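What should I ask at a robotics open day? (small shop, zero robot experience)

Posted by Cadi Kneath, July 27, 2022

Hi all, first time posting in this section, I usually hang out over in Packaging and Labels. I work for a little company that puts together craft kits for schools, and we have up to 200 boxes a day going out in the busy season. My boss has decided it's time we looked at a robot arm for some of the sorting (she read one article!) and I've been volunteered to go to the open day at Hendel next month and come back with an opinion.

I've never stood next to a robot arm in my life. The invite says there's a tour, then a demo on the big screen in the training room, then a sit-down with one of their integration people if you book a slot. They sent out a link to the simulator they use for the demo so visitors can get a feel for it beforehand, and I spent most of last evening playing with it when I should have been doing dishes. It's the sorting exercise, little colored cubes and two colored platforms, and you set where things get picked up and where they go. I got hooked, I'll admit it.

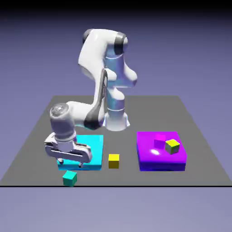
Wyn Hughes wrote underneath that the simulator is fun but the person to corner is whoever set it up, and that the first thing to ask them is how long it took to get the same job going on a real arm. According to him you learn more from how they answer than from the number they give.

Fair enough, Wyn, that's going on my list. But what else? I get 2 hours there, including the tour, and I don't want to come home with a tote bag and a brochure. Our parts are mostly small wooden shapes, pompoms, glue sticks and bags of googly eyes, if that makes any difference. Also do I need special shoes??

Oanh Trịnh

Closed-toe shoes, flat, and tie your hair back if it's long. They'll probably hand you safety glasses at the door but check your invite.

OK, the real stuff. I went to one of these in June with our maintenance lead and the best thing we did was bring our own parts. Put a handful of everything in sandwich bags and take them along. Cubes are about the friendliest thing you can hand to a two-finger gripper: flat sides, all the same size, they don't squish. Pompoms squish. Bags of googly eyes slump all over the place and you may be looking at suction for those, or something else entirely. Ask if they'll try your parts on a real arm while you're there. Some will say yes on the spot, some will want you to mail samples and wait.

Then I'd ask:

How does it know where the part is? In a simulator the software already has the position of every cube. On your bench somebody has to supply that, with a camera or a tray with pockets or a feeder, and that can cost as much as the arm. Ask to see it done with parts dumped out any old way.

What happens when it drops one? Get them to show you. We asked, and the guy had to go find a coworker to clear the fault, so that told us something.

Who changes the job when the product changes? If your kits are different every season you want to be able to do this yourselves. Ask if you can sit down and change a drop-off point with them watching. You've already played with the sim so you're ahead of most of the room.

Book the sit-down slot early. Ours filled up before lunch and we ended up talking to a very nice man from sales for 6 minutes by the coffee.

Lucyna Dudek

go in the morning, parking is terrible. and don't let them talk you into the service plan, we paid 2000 for one from a different outfit and used it once

Morfudd Sayce

I agree with most of what Oanh said, though I wouldn't lead with the pompoms! Start with the wooden shapes and let everybody warm up a bit, then bring out the awful stuff once they like you.

One to add: ask about speed with people nearby. The arm may run slower when there's someone working next to it, and the pace on the demo screen might not be what you'd get on your bench. If your boss is counting boxes per day she'll want the slower figure. Ask for it in writing, and ask what kind of guarding or safety assessment goes with it. We forgot that part and had to redo the whole floor plan.

Take a tape measure too. And come back and tell us how the googly eyes went, please!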